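The Bosbridge Lot

The procedure for returned goods at Fellden ran to 21 steps, and the clerk on the late shift had reached step four with box 206. Step four was to open the carton and list the contents in the order found. Step five was to weigh them.

Box 206 had come back from Bosbridge by road with the rest of the lot. The label gave the product as a Gruluner, single, complete. The declared weight was 430 grams. The scale gave 30.

She set the scale to zero and weighed it again. The figure held. She wrote it in the column for gross weight and initialed it, then went back to the contents field, which allowed one line per item.

Item 1: instruction sheet, printed, one.

There was no item 2. The form would not close with a single line, so she entered a dash and the form accepted the dash.

She had processed Gruluners before, or cartons that said so. In October a pallet of them had come through with the seals intact, and seals intact meant step four was skipped. She had never seen the product itself. The catalog entry listed a part number and a supplier, Kiani, and under "Use" it said to refer to the sheet.

The sheet was in small type, set in columns. She read the first column standing up. It covered storage, and said that the unit should be kept flat, away from sunlight, and checked at regular intervals. The second column covered what to do if the unit could not be found. It was longer than the first.

She left the sheet flat in the bottom of the carton, as step six required, and folded the lid back so the shift lead could inspect it from the far side of the table.
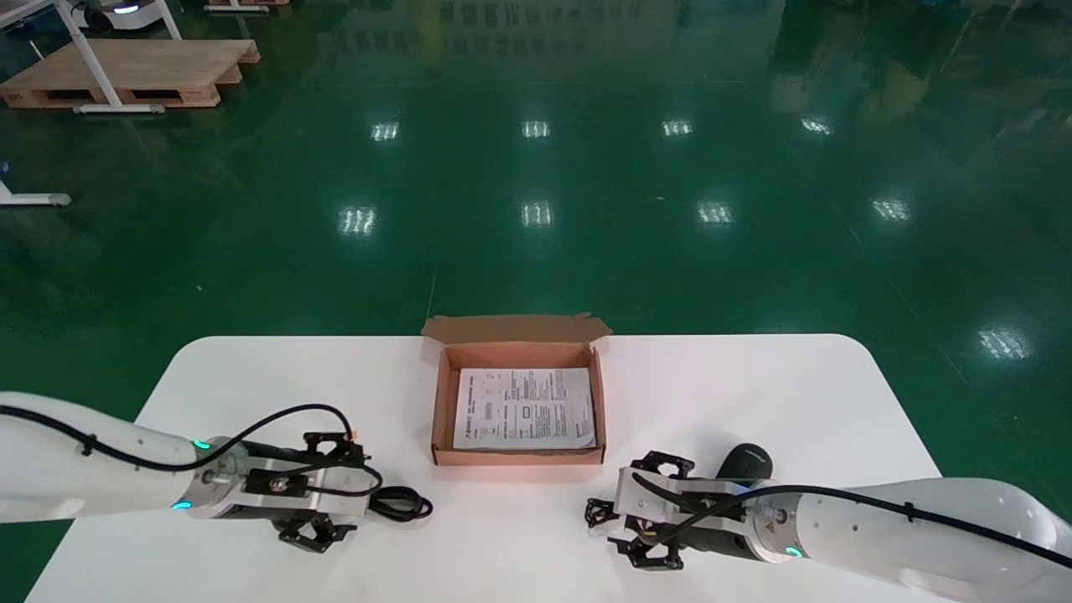 It's complete, the shift lead said, after reading down to the boxed section and stopping there. Check the weight of the sheet against the weight of the carton and see what's left over.

She did the subtraction on the back of the form. Carton, 21 grams. Sheet, five. That left four grams, and she looked for a field to put them in. Step seven had one, labeled "Remainder" — she had always taken it for a misprint.

She entered the four, closed the lid, and taped it along the long edge first. Then she pulled the next carton from the lot and put it on the scale unopened.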